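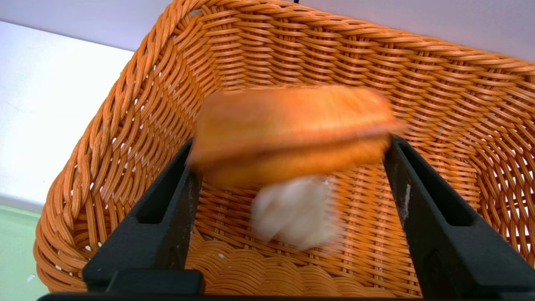
The Bread Basket

The helper from Surnent had been in the kitchen at Drorndale since December, and in all that time my grandmother had not called it anything but "the young man," although it had neither a face nor, so far as any of us could tell, an age. It had two black fingers and a great deal of patience, and she had decided those were qualifications enough for a start. She had once hired a baker's boy on less, she said, and he had stayed 11 years.

Its first job was the basket. My grandmother's orange basket had sat on every table she ever owned, and before supper the bread had to go into it, and after supper whatever was left had to come out again, and this was the chore she gave to grandchildren so they would feel useful. Now she gave it to the young man, and we grandchildren (all of us well past the age of feeling useful, and one of us going gray) pulled up chairs to watch, with our coffee, as if it were a ball game.

You would think a bun was an easy thing. I thought so, anyway. But a bun is soft and a little slippery on top, and if you squeeze it the way you'd squeeze a doorknob you've got a pancake, and if you hardly squeeze it at all, well, down it goes. The young man dropped the first one. He dropped the second one too, and it rolled around the bottom of the basket and settled on its side, and my grandmother leaned forward in her chair and told him, quite kindly, that her own husband had been no better.

"He's slow," said my cousin, who sold insurance in Madisano and liked things brisk.

"He's careful," said my grandmother. "You were slow. You took until lunch to set out the spoons."

There was no answer to that, because it was perfectly true, and my cousin went to see if there was any more coffee.

By late afternoon the buns were going in and coming out again, maybe not every time, but often enough that we had stopped holding our breath over each one. My grandmother got ambitious then. She wanted to know about drawers. She wanted to know about the good tray, and who would be clearing it, and whether a person (she did say person) could be trusted with something that had a blade in it.
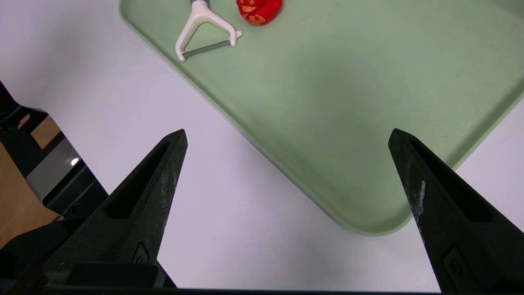 She had peeled potatoes with one just like it for her whole married life, and she had a low opinion of anybody who left it lying out, which all of us did. It belonged in the drawer to the left of the stove. The duck belonged on the windowsill, where it had kept watch over the dishes ever since the youngest of us outgrew the tub. So there were two things to put away and two places to put them, and she explained this slowly and clearly to the young man, pointing with her cane, while my cousin whispered that it didn't work like that, you had to set it up on the little screen.

"Then set it up on the little screen," she said, "and I'll go on explaining."

I did the screen. The booklet ran to 120 pages and I had read perhaps nine of them, so it took me a while, and she went on explaining the whole time. She told him about the flat over the Shokri bakery, where she had started out with one pot and no curtains, and about the winter they made 700 rolls for a wedding and the groom's mother sent them back for being too brown. She told him you hold a peeler by the handle and never mind what your brother does.

Outside it was getting dark, and somebody ought to have started the potatoes. I pressed the button at last. The arm gave its low hum, and my grandmother put down her cane and folded her hands in her lap, the way she used to at our school recitals, and nodded to him to begin.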